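About Us

Hi, I'm Otis Villanueva, and I run Escobedo, a little shop that tries out grippers so you don't have to buy three and keep one. We look at arms, cameras and controllers too, but grippers are most of what comes through the door, and they're what I'd talk about all day if you let me.

I started out fixing packing machines at a plant called Gelano. Every year somebody upstairs would pick a new gripper out of a catalog, and every year I'd be the one on my knees under the conveyor, finding out it couldn't hold a shampoo bottle. After the third time I began taking samples home and testing them in the evenings (my kitchen has never quite recovered). Friends at other plants asked to see my notes, then they asked if they could pay for them, and that was the start of Escobedo.

What we do

You send us the thing you need picked up and tell us how it has to be handled. We try it with whatever we think has a chance, and we write down what happened in plain words. A lot of our early work is done with hand-held tools, jaws and camera together, before an arm gets anywhere near the job. I love this part! You feel right away when a finger is too stubby or a pad is too slick, and you can change your approach in a second.
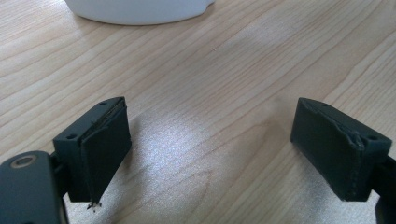 Pads are where I get picky. People ask about grip force and I always end up asking about rubber. How thick is it, what's it glued with, can you swap it on a night shift with cold hands? We keep a drawer of 154 used pads, tagged by what they handled and how long they lasted, and I'd put that drawer up against any spec sheet. Ask to see it if you visit.

We also have two controllers we go back and forth between, the Ruvon and the Ostard. The Ruvon is quicker to set up and I reach for it first. The Ostard has menus only a mother could love, but it's gentler when the jaws close, and for thin plastic I'll put up with the menus. Expect both in your report if your parts are squishy.

Smooth, rounded plastic gets its own round of tests here. It's slippery, it gives a little when you squeeze, and shine can fool a camera into guessing the edge wrong. We come at it from far off and from very close up, and we check how much the camera still has to go on once the part fills most of its view.

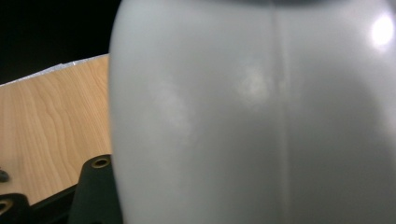 How a trial works

A standard trial is 572 picks with each gripper, on the same table with the same parts. A long one is 3,000, and that's the one I'd choose if you're worried about wear. You get the full log, the misses included, and a phone call where I ramble about it for as long as you can stand.

Who we are

There are nine of us now. Most came from factory floors, a couple came straight from school, and everybody takes a turn at the bench, me included. We don't sell grippers and we don't take a cut from anyone who does.

Come by

The shop is open to visitors on weekday afternoons, except in August, when we close for two weeks to clean, recalibrate and argue about where the tables should go. Bring a part with you if you can. The weirder the shape, the happier we'll be to see it.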